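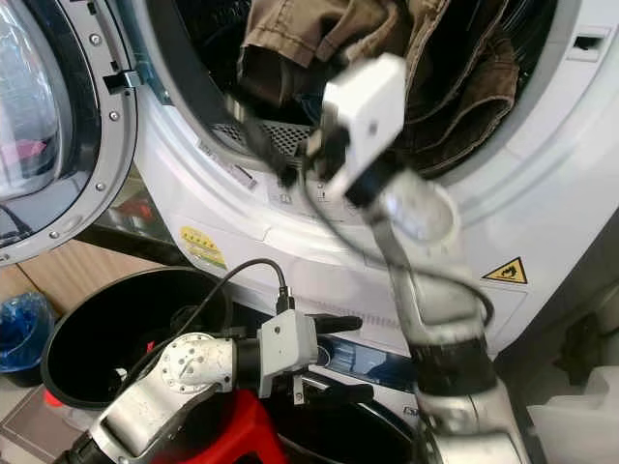
We're five weeks into laundry at the club and I've been putting off writing about it, so this will be a bit of a dump.

The task for the spring round at Korport is unloading. Two arms, one washer, and the clothes have to end up in a container. You drive the arms yourself for the practice runs, and later the program has to do it from what it recorded. Our team is called Lodix. The other team from our school is Derkeck and they picked dishes, which I thought was the easier choice until I saw their plates.

I do the right arm. My job is to get in past the gasket, close on some cloth and pull. Brown trousers are what we use most. Twill is good to grab when it's bunched up and bad when it's flat against the drum, and the legs like to stay behind after the waist is out. The left arm is supposed to wait near the door opening and take the weight once something is hanging over the lip. We bumped the two grippers together a lot in the first week. Now the left stays low until I call it.

We have 1434 recorded runs, and 146 of those got thrown out, mostly for dropped clothes. I was responsible for plenty of them. My worst habit is closing the jaws too early, before they're pushed into the fabric, and then I come out with a pinch of hem that slips off.

The cable on the right arm is my other complaint. It has enough slack to reach the drum, but I have to watch the loop when I turn the wrist. I want to try a clip near the middle joint. The Gebreyes manual says to leave it free, so I need to ask first.

Next up is socks. I tried one at the end of practice in May and spent nine minutes on it. I did get it out.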